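Frequently Asked Questions: Domestic Manipulation Code of Practice

Vodenen Assisted Living Programme
Revised 6th December

Who must follow this code?
The code applies to all staff, contractors and visiting researchers who operate a robot arm in any of the programme's kitchens, including those at Gellov and Monasberg. It covers supervised operation and remote operation alike. Work carried out on a bench in the workshop is covered by a separate document, available from the programme office.

Do I need to be trained before I operate an arm in a kitchen?
Yes. Operators must complete the induction course and 3 supervised sessions. Records are held by Kamlesh Vashisht and expire after one year. An operator whose record has expired may observe but may not hold the controls.

What speed limit applies near crockery and glass?
The wrist may not travel faster than 60 millimetres per second when any part of the gripper is within 400 millimetres of a breakable item. Outside that distance the ordinary kitchen limit applies, as printed on the card beside each arm.

May soft items such as rope, cord or cloth be handled near a dish rack?
Yes, provided the operator treats the trailing length as part of the load. A loose strand can pass over wires, handles and bowls some distance from the gripper, and the clearance must be judged from the strand as well as from the fingers. If a strand catches, stop the arm and release the item by hand. Do not pull.

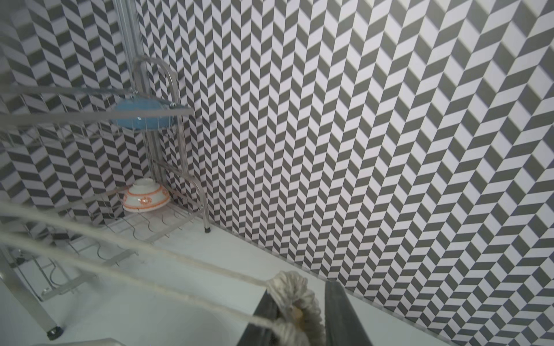
Wrist camera view: coiled rope at the gripper, with a dish rack and two bowls behind.

Is the wrist camera view sufficient on its own?
No. The wrist view shows little of what lies behind or beside the arm, and items close to the lens may be blurred. A second view, or a colleague with a clear line of sight, is required for all work at a counter. Strong wall patterns can also make distance harder to judge on a screen — operators should take their reference from the counter edge or the feet of the rack.

Must the rack be cleared first?
Only sharp items must be removed. Bowls, plates and cups may remain if they are stable and the speed limit is observed.

Who may press the emergency stop?
Anyone present. No reason need be given at the time, and no operator may restart the arm until the person who pressed the stop has agreed.

How do I report a breakage or a near miss?
Complete Form 605 before the end of the shift and send it to Perihan Gökçe. Near misses are recorded in the same way as breakages. Reports are reviewed each July, when changes to the code are considered.

Can I ask for an exemption?
Requests should be made in writing to Helge Sundqvist and must state the task, the kitchen and the clause concerned. Verbal exemptions are not valid.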